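Print this page | E-mail this thread
Fondside Kitchen Forum, posted in May by wanbykettle

Hello all, we've got a cream Midea and I'm after help with the buttons, bless it.
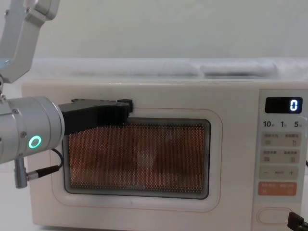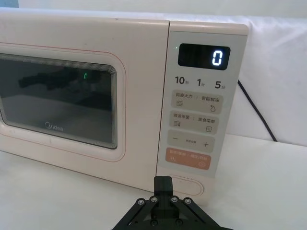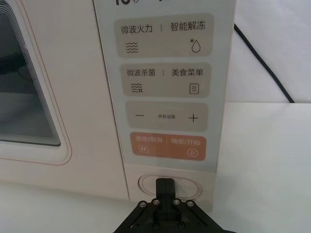

Mostly I just want to warm soup without a dictionary! My sister swears by 40 seconds at a time. The button with the droplet and little snowflake must be defrost, surely?

cakano72: Half of it, love. The wavy lines on the left are power.

wyss_pans: I'd stick paper labels on.

cakano72: Oh no, they peel! Learn the icons.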